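Section 2. Before You Buy: Planning a Two-Arm Bench Cell 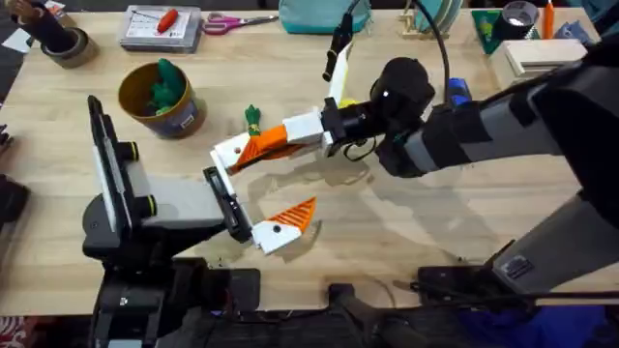

Figure 2-1. Two-arm cell on a wooden tabletop, grippers facing each other over the middle of the work area.

Read this section before you sign a purchase order. Section 3 covers unpacking and mounting, and by then most of the expensive decisions have already been made. The Zirkeck planning guide was revised 14/03/2022 by Wiebke Kettler and Thulani Swanepoel. It replaces the earlier sheet, which was written by the sales side and read like it.

2.1 Decide whether you need two arms

A second arm doubles the hardware line on the quote. It more than doubles the set-up work. Vendors will show you a demo in which both arms handle a soft toy, and it will look easy. Ask how many tries the demo took.

1. Write down the task in one sentence, with no brand names in it.
2. Do the task yourself with one hand. If you can finish it, price a single arm first.
3. If you needed the second hand only to hold something still, price a clamp.
4. If you still want two arms, have someone outside the project repeat steps 2 and 3. At our Sinalstead site this was Forough Ansari, and she struck two of the four tasks on the list.

NOTE: "Future tasks" do not count. Plan for work you can put on the table this year.

2.2 Measure the bench

Brochure reach figures are measured with the arm stretched out and nothing in the gripper. Your useful area is smaller, and the area both arms can share is smaller again.

1. Mark where each base will sit. In Figure 2-1 the bases are at opposite sides of the table, with the shared area between them.
2. Tape out the reach of each arm on the bench, using the vendor's figure with your gripper fitted. If the vendor has no such figure, ask for one in writing.
3. Shade the overlap. Your two-handed work has to fit in there.
4. Set out the real parts, plus the clutter that ends up on every bench: a roll of tape, scissors, a screwdriver, a tin to hold the pieces. If these crowd the overlap, you need a bigger bench or a shelf.
5. Check the cable path at each wrist with the arm at both ends of its travel. Leave enough slack for a loop.

CAUTION: Do not place a base where a person has to lean past it to reach the power switch. Moving it later means redoing calibration on both sides.

2.3 Read the quote line by line

A quote from Flostia, Griffiths or anyone else will lead with the arm price. Treat that as a starting figure. Before comparing two quotes, make sure each one lists the following as separate lines, even when the price shown is zero:

Arms and bases
Controllers and power supplies
Grippers, with fingers
Spare fingertips and pads
Wrist camera, mount and cable
Mounting plates and fasteners
Software license, with the renewal price
Training, with travel
Shipping both ways for repairs

"Included" is not a price. Ask what is included, how many, and for how long. Lindsay Hapeta found a license on one quote that was included for 11 months, on a contract that ran much longer.

NOTE: Fingertips and pads are wear parts. Find out if you can order them singly. One supplier we looked at sold replacement pads at 87 dollars a set and would not split the set.

2.4 Budget the hours

This is where plans go wrong, and no vendor will correct you. Yoshinori Miyazaki kept a log for our first cell, from delivery to the first task we would have been willing to show a visitor. It came to 465 staff hours. The plan we had approved in February allowed for less than half of that.

1. Ask the vendor for the set-up hours of a past customer with a similar task.
2. If they give you hours for a single arm, ask again.
3. Add your own time for fixtures, test parts and resetting the table between runs. Resetting is slow, dull work and it never appears on a quote.
4. Name the person who will do it. If you cannot name one, stop here and hold the order.

2.5 Ask for a trial on your own parts

1. Send the vendor a box of your parts, including the worst ones. Small, soft and oddly shaped items tell you more than blocks do.
2. Ask for unedited video of every attempt – failures too.
3. Ask who was controlling the arms during the trial. A person steering them and a program running alone are two different products, and sales videos tend to be vague on the point.
4. Keep the results with the quote.

CAUTION: A trial on the vendor's parts shows that the vendor's parts work. Do not accept it as a substitute.

When all five parts of this section are complete, have the budget holder initial the worksheet at the back of the guide and go on to Section 3.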